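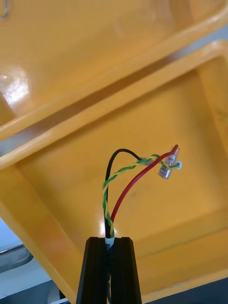
Unit 6. Task allocation at a manual assembly cell after partial automation

Wire harness work was for a long time left out of automation plans. Rigid parts can be described by a position and an orientation. A cable cannot, and its shape changes whenever it is touched. The usual first step is to let the machine hold the part of the cable that behaves most predictably. In a four-conductor lead this is the jacket: the gripper closes on the round black jacket just below the point where it ends, and the black, red, green and yellow conductors stay free in the air, ending among three clear push-in connectors. The free ends remain the difficult portion, and in most cells they remain the operator's portion.

6.1 The Warska cell

The case used in this unit is the harness cell at Warska, supplied by Druvano. Before the change, 31 operators worked at individual benches, each completing a harness from kit to test. After the change, the work was divided as follows.

Presentation: robot. Pick from tray, hold by jacket, present to operator.
Termination: operator.
Routing of loops and branches: operator, with robot holding.
Electrical test: automatic, result shown at the bench.
Rework: operator, separate bench.

Output in the first full month was 993 harnesses, against 1,207 in the last month of all-manual work. The figure recovered by December. Students should not read the initial drop as a robot fault. Most of the lost time was recorded as waiting, in both directions.

6.2 What is harder than it looks

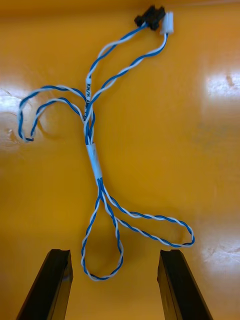
Page last changed: September 25, 2018 by Izzati Tarigan

A twisted-pair harness with several branches has no single grasp point that controls the whole. In the blue-and-white harness, loops leave the bundle on both sides of the white sleeve and cross just beneath it. Lifting one strand may shift the others. An operator separates such loops by feel and seldom reports it as a step, so the time study at Warska had no line for it. The Flurik planning sheet (see Unit 4) now includes one, under "untangle and orient."

6.3 Effects on the operator

Pace. The presentation cycle sets the rhythm. Operators were first allowed 15 seconds to release a stalled cycle, after which a stop was logged against the bench. The log entry was later changed to name the station only.

Skill. Termination is repeated more often and whole-harness knowledge is used less. Rework draws on that knowledge, and rework staff were taken only from the former bench operators. Kaewsai, a second site with the same layout, rotates all staff through rework.

Posture. Reach to the tray is eliminated. Static arm load at the presentation point increases.

Reading for next unit: course pack, section 7, on allocation of responsibility for logged stops.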